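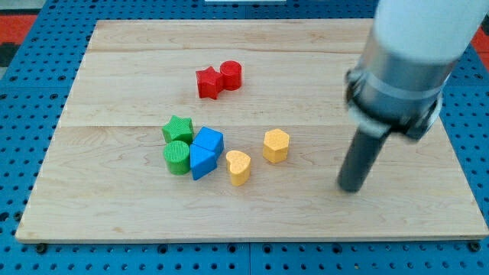 Sorting by Pushing: Final Report
Second-year project, Group Aker
Tarek Nseir, Madalena Neves, Khalil Aoun
Supervisor: Afaf Matar
Submitted September 26, 2019

1. What we set out to do

Our brief was to get an arm to tidy a set of toy blocks by colour using one straight finger and no grasping. The blocks come in red, green, blue and yellow, two shapes to each colour. The arm is given a written instruction such as "push the green star towards the green cylinder" and has to work out which block is meant, where it is, and which way to push.

The group before us, Chamoun, had done something similar with a two-finger gripper. They spent most of their time on grasp failures, especially with the star and the heart, so we decided to leave grasping out altogether. Pushing is slower and you have less control over the angle of the block, but the control code is short and the finger can reach any side of a block that isn't against another one.

2. Equipment

The arm belongs to the department and is shared with two other groups. The finger is a plain rod with a rounded tip, held in a clamp at the wrist. We tried a square-ended rod first. It caught on the edges of the blocks and turned them when we wanted them to go straight, so Khalil rounded off a new one on the lathe.

The work surface is a wooden board on top of the perforated table. The bare table was no good because the corners of the small blocks dropped into the holes. Wood slides well enough, though the seams between the planks needed sanding before the triangle would cross them reliably. We would use a single sheet next time.

The blocks were printed in the workshop. Printed sides have fine ridges, and two blocks pushed together tend to stick side by side for a moment before one slips. We did not plan for this, but it helped when keeping pairs together.

3. Software

Madalena wrote the program that ties everything together, which we called Vuvix. It has a vision part, a planner and a motion part.

The vision part finds blocks by colour first and then by outline. Colour was easy once the lighting was fixed. Outline was harder. The hexagonal block and the cylinder look much alike from a low viewpoint, and we had to add a rule that looks for flat sides. As the two are different colours in our set, a mistake here did no harm to the sorting, but it did matter for instructions that named a shape without a colour.

The planner picks a start point for the finger on the far side of the block from the target, leaves a margin so the tip comes down clear of everything, and then makes a straight push. After each push it lifts the finger, looks again and plans the next one. Tarek tried longer curved pushes in the second half of term. They looked better but went wrong more often, and we went back to straight ones.

The motion part keeps the tip at a fixed height just over the wood. Setting that height took longer than we expected. If it was too low the tip dragged, and if it was too high it rode over the edge of the heart and tipped it.

4. Collecting practice data

Before the planner worked on its own, we drove the arm by hand to record pushes. Each record holds the instruction, the positions of the blocks before and after, and the path of the tip. We ended with more than 4,000 pushes. Marwan Atallah from the Fakov group took several turns at the controls, and his pushes were more careful than ours, so we kept them in a separate folder in case it made a difference. We did not find one.

Some of the early records had to be thrown away. The board had not been screwed down at that point and moved a little during each session, so the positions drifted.

5. Results

The final test was 20 layouts, set out by Afaf so that we could not choose easy ones. In each layout the arm had to bring every colour pair together without breaking up a pair already made.

The planner did well when the blocks were spread out. Most of the failures came from crowded layouts. When blue and green are touching, there is often no free side for the finger to come down on, and the planner has to push a wrong block out of the way first. It can do this once. If the block it moved is then in the way of something else, it goes back and forth between the same positions until the time limit.

The other type of failure was at the edges. A block close to the far edge of the board can only be pushed sideways or outwards, and we had no move for pulling it back in.

6. What we would change

A raised lip round the board would stop blocks being lost over the side, although it would not help to get them away from the edge. For that we would want a dragging move, with the tip pressed lightly on top of the block. Khalil did one trial of this on the cube and it worked, but pressing on a block by mistake could bend the finger, and we ran out of time to add a force limit.

The planner should also keep a list of layouts it has already seen, so it can tell when it is going in circles. Madalena has started on this and the unfinished code is in the Vuvix folder with her notes.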